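Poso 데이터 카드 (버전 2)
트로스우드(Troswood) 비품실 정리 작업, 시뮬레이션 조작 에피소드 모음

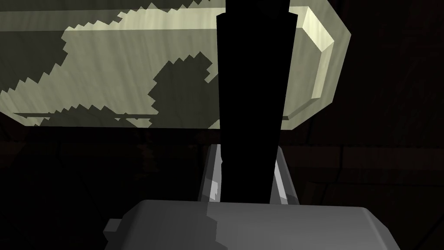
그래서 이게 돌아가면 저녁조는 뭘 하게 되느냐고, 저장소 주소를 돌린 지 한 시간 만에 비품실 쪽에서 답장이 왔다. 데이터 형식에 대한 질문은 그때까지 한 건도 없었다. 순서로 보면 그쪽이 맞는 것 같아서, 버전 1에서는 맨 뒤에 있던 "현장에서 달라지는 것"을 앞으로 당겼다. 파일 구조만 필요한 분은 "구성"으로 바로 내려가면 된다.

요약

Poso는 로봇 팔이 물건을 집어 수납장 쪽으로 옮기는 작업을 시뮬레이션에서 원격 조종으로 수행하고 기록한 데이터다. 에피소드는 모두 386개이고, 제어 기록은 10Hz, 한 에피소드의 최대 길이는 600스텝이다. 600스텝이면 1분이다. 비품실 사람이 같은 일을 하면 대개 하품 한 번 할 시간에 끝난다. 이 차이는 아래에서 몇 번 더 나온다.

환경은 Protorik 시뮬레이터로 만들었다. 학습된 정책이 최종적으로 올라갈 자리는 비품실 안쪽의 작업 스테이션이며, 사내에서는 Toledo라고 부른다. 이름의 유래를 묻는 메일은 이제 받지 않는다. 우리도 모른다.

현장에서 달라지는 것

트로스우드 비품실은 회의장과 연회장에서 돌아온 물건을 분류해서 제자리에 넣는 곳이다. 낮조가 내보내고 저녁조가 받아들인다. 자동화 대상으로 잡힌 것은 저녁조 업무 중에서 "분류가 끝난 물건을 수납장에 넣기"라는 한 줄이다. 기획서에서는 정말로 한 줄이었다.

그 한 줄을 시뮬레이션으로 옮기려고 저녁조가 일하는 모습을 한 달 동안 옆에서 지켜봤고, 다음과 같은 사실을 알게 되었다. 넣기 전에 닦는다. 닦기 전에 들여다본다. 들여다보다가 금이 간 것을 따로 빼고, 빼놓은 것을 낮조가 볼 수 있게 선반 끝에 세워 둔다. 세워 두는 방향에도 뜻이 있어서, 손잡이가 문 쪽이면 버릴 것, 벽 쪽이면 고칠 것이다. 이 규칙은 어디에도 적혀 있지 않았다. 이제는 이 README에 적혀 있는데, 회사 규정집보다 먼저라는 점이 조금 민망하다.

Poso에는 이 가운데 집기와 옮기기만 들어 있다. 닦기, 들여다보기, 세워 두기는 없다. 그러니 이 데이터로 학습한 정책이 저녁조의 일을 대신한다고 쓰면 틀린 말이다. 저녁조의 일에서 팔이 가장 덜 아픈 부분을 대신한다고 쓰면 대체로 맞다. 무거운 상자를 내리는 일은 처음부터 범위 밖이었다. 그리퍼의 허용 하중 때문이고, 이 점을 설명하는 자리에서 저녁조가 보여 준 표정은 데이터에 포함하지 않았다.

업무 변화로 지금까지 합의된 내용은 이렇다.

저녁조 인원은 시험 운영 기간 동안 그대로 둔다. 기간이 끝난 뒤의 일은 문서마다 표현이 다르다. "재배치"라고 쓴 문서도 있고 "재설계"라고 쓴 문서도 있다. 이 카드는 어느 쪽 표현도 쓰지 않기로 했다. 둘 다 정의를 요청했으나 아직 받지 못했다.

Toledo가 멈추면 저녁조가 복구한다. 따라서 복구 교육 시간은 근무 시간으로 친다. 처음 초안에는 "자율 학습 권장"이라고 되어 있었다. 비품실에서 그 부분에 빨간 줄을 그어 돌려보냈고, 고쳐졌다.

물건을 놓친 기록은 사람 이름과 연결하지 않는다. 시뮬레이션에서도 조종자 식별자는 무작위로 바꾸었고, 원래 대응표는 지웠다. 누가 제일 많이 떨어뜨렸는지는 조종에 참여한 사람들끼리 이미 다 알고 있지만, 그건 데이터 밖의 일이다.

조종은 누가 했나

에피소드 대부분은 비품실 직원이 직접 조종했다. 개발팀이 조종한 분량도 있는데 성공률이 낮아서 자랑할 일은 못 된다. 물건을 제대로 집는 법을 아는 사람에게 조종기를 주면 로봇도 제법 제대로 집는다는, 예산을 들이기 전에도 짐작할 수 있었던 결론을 얻었다.

조종에 참여한 시간은 평소 시급에 수당을 붙여 지급했다. 참여하지 않겠다고 한 사람도 있었다. 자기 자리를 대신할 물건에 자기 손버릇까지 가르쳐 줄 생각은 없다는 이유였고, 반박할 말을 찾지 못해서 그대로 기록한다. 불참자에게 불이익은 없었다. 불이익이 있었다고 생각하는 분은 이 저장소의 이슈 말고 인사 창구로 알려 주기 바란다. 이슈는 모두에게 보인다.

구성

episodes 폴더에 에피소드마다 하위 폴더가 하나씩 있다. 그 안에는 렌더링 프레임, 관절 각도, 그리퍼 개폐값, 시뮬레이터가 알고 있는 물체 자세, 그리고 결과 표시가 들어 있다. 각도 단위는 라디안이다. 버전 1에서 일부 파일이 도 단위였던 것은 사과한다. 그때 학습한 정책이 팔을 풍차처럼 돌렸다는 제보를 받았고, 영상까지 첨부해 주신 분께 감사드린다. 사내에서 널리 상영되었다.

meta 폴더에는 작업 지시문이 있다. 지시문은 비품실에서 실제로 쓰는 말투를 살려 적었다. "저거 저기다 넣어"가 꽤 많다. 문법적으로 다듬은 판본을 따로 두었으니 취향대로 고르면 된다. 다듬은 쪽으로 학습한 모델은 현장 말투를 잘 못 알아듣는다. 반대 방향은 괜찮았다.

splits 폴더에는 학습용과 평가용 목록이 있다. 같은 조종자의 에피소드가 양쪽에 걸치지 않게 나누었다. 직접 다시 나누고 싶다면 이 조건은 지켜 주기 바란다. 안 지키면 숫자가 아주 예쁘게 나온다.

결과 표시

결과는 success, drop, timeout, abandoned 가운데 하나다. 앞의 셋은 이름대로다. abandoned는 조종자가 스스로 중단한 경우인데, 비품실 직원들은 이걸 "다시 해야겠다" 싶을 때 썼고 개발팀은 "점심 먹으러 갈 때" 썼다. 구분할 방법이 없다. 학습에서 빼는 편이 안전하다.

success의 기준은 물체가 목표 영역 안에서 멈추는 것이다. 저녁조에게 성공 에피소드 몇 개를 보여 주었더니 이렇게 넣으면 낮조가 꺼낼 때 욕한다는 평이 나왔다. 기준을 바꾸려면 물체의 방향까지 봐야 하는데 버전 2에는 반영하지 못했다. 그러므로 이 카드에서 말하는 성공은 낮조의 의견을 뺀 성공이다.

알려진 문제

어둡다. 배경이 거의 검게 가라앉는 에피소드가 많고, 첫머리 렌더에서도 오른쪽의 나뭇결 같은 갈색 면은 이음매가 간신히 드러나는 정도다. 평균 밝기로 정규화하면 밝은 면이 날아가고 어두운 쪽은 노이즈만 늘어난다. 채널별로 범위를 확인하고 쓰기를 권한다.

그림자 경계가 계단처럼 깨진다. 같은 렌더의 연한 회녹색 물체 표면에서도 톱니 모양 경계가 보인다. 그림자 맵 해상도를 올리면 나아지지만 렌더링 시간이 늘고, 그 시간의 전기료는 비품실이 속한 부서에 청구된다. 협의 중이다. 그동안 경계 검출을 전처리로 쓰는 분은 물체 윤곽과 그림자 윤곽을 헷갈리지 않도록 따로 처리해야 한다.

가림이 심하다. 그리퍼 손가락 사이에 길고 검은 물체가 서면 그 뒤는 보이지 않는다. 게다가 검은 물체에는 표면 정보가 거의 남지 않아서 영상만으로 자세를 추정하면 값이 튄다. 물체 자세 기록을 함께 쓰는 방법이 있지만 실제 비품실에는 그런 기록을 친절하게 내주는 신이 없다. 시뮬레이션 정답값에 기댄 정책은 Toledo에 올리지 말아 달라.

접촉이 지나치게 얌전하다. 시뮬레이터의 마찰은 하루 종일 같은 값이다. 비품실의 마찰은 누가 방금 설거지를 마쳤느냐에 따라 달라진다. 버전 3에서 마찰을 무작위로 흔들 계획이고, 범위는 저녁조에게 물어서 정하기로 했다. "미끄러운 날"과 "더럽게 미끄러운 날"이 있다는 데까지는 조사했다.

소리가 없다. 직원들은 금 간 것을 손톱으로 두드려 가려낸다. 데이터에는 오디오가 없고, 로봇에는 손톱이 없다.

권장하는 용도

집기와 놓기 정책의 사전 학습, 어두운 장면에서의 물체 인식 연구, 원격 조종 인터페이스 비교에 쓰면 좋다. 현장 교육 자료로도 쓸 수 있다. 실제로 복구 교육 첫 시간에는 drop 에피소드를 모아서 틀었는데, 준비한 발표 자료보다 반응이 좋았다.

권장하지 않는 용도

인력 산정. 이 데이터의 소요 시간으로 저녁조에 몇 명이 필요한지 계산하지 말 것. 굵은 글씨로 쓰고 싶었던 문장이다. 이미 한 번 누군가 표를 만들었고, 그 표에서는 물건을 닦는 시간이 0으로 되어 있었다. 우리 데이터에 닦기가 없으니 계산은 맞게 한 셈이다.

개인 평가. 조종 궤적에서 숙련도를 뽑아내려는 시도도 포함한다. 트로스우드 안에서는 약정으로 막혀 있고, 밖에서 쓰는 분도 같은 조건에 동의해야 내려받을 수 있다.

현장 시험에 대해

12월에 Toledo에서 야간 시험을 했다. 연회가 많은 달을 고른 것은 경영진이고, 말린 것은 비품실이다. 결과는 별도 보고서로 나가므로 수치는 옮기지 않는다. 다만 이 카드의 독자에게 쓸모 있을 만한 관찰은 적어 둔다.

정책은 분류가 잘된 바구니에서 잘 움직였다. 문제는 바구니를 로봇이 좋아하는 모양으로 분류하는 일이 새로 생겼다는 점이다. 서로 겹치지 않게, 긴 것은 세워서. 그 일은 저녁조가 했다. 업무 분장표에는 아직 이름이 없고, 현장에서는 "상 차려 주기"라고 부른다. 버전 3의 작업 지시문에도 그 이름으로 들어갈 예정이다.

좋아진 점도 있다. 수납장 맨 아래 칸은 허리를 깊이 굽혀야 닿는데, 그 칸을 Toledo에 맡긴 뒤로는 돌려 달라는 사람이 없다. 처음에 조종을 거절했던 쪽에서도 아래 칸만이라면 가르쳐 줄 수 있다는 말이 나왔다. 그 에피소드는 버전 3에 들어간다.

멈춤 버튼의 위치는 시험 중에 한 번 바꾸었다. 원래 자리는 로봇 뒤쪽이었다. 로봇을 멈추려면 로봇을 지나가야 하는 배치였고, 설계 검토를 세 번 통과했다. 지금은 출입문 옆에 있다. 시뮬레이션 장면에는 버튼이 모델링되어 있지 않으니 배치 연구에 이 환경을 쓸 분은 참고하기 바란다.

이용 조건과 문의

연구와 교육 목적으로는 자유롭게 쓸 수 있다. 상업적으로 쓰려면 트로스우드와 Protorik 양쪽의 서면 동의가 필요하다. 두 회사의 양식이 서로 다르고, 상대 회사의 동의서를 먼저 첨부하라고 되어 있다. 수정 요청을 넣어 두었다.

데이터 오류는 저장소 이슈로 알려 달라. 비품실 작업 방식에 대한 질문도 이슈로 받는데, 답은 저녁조가 직접 쓴다. 근무 시간에 쓰기로 했으므로 오후 6시 전에는 답이 없다. 재촉해도 순서는 바뀌지 않고, 연회가 있는 날은 더 늦다.

변경 내역

버전 2: 각도 단위를 통일했다. 조종자 대응표를 삭제했다. 중복 에피소드를 걷어냈다. 지시문 원문을 복구했다(버전 1에서는 누군가 맞춤법 검사기를 통째로 돌려 놓았다). "현장에서 달라지는 것"을 앞으로 옮겼다.

버전 1: 첫 공개. 풍차.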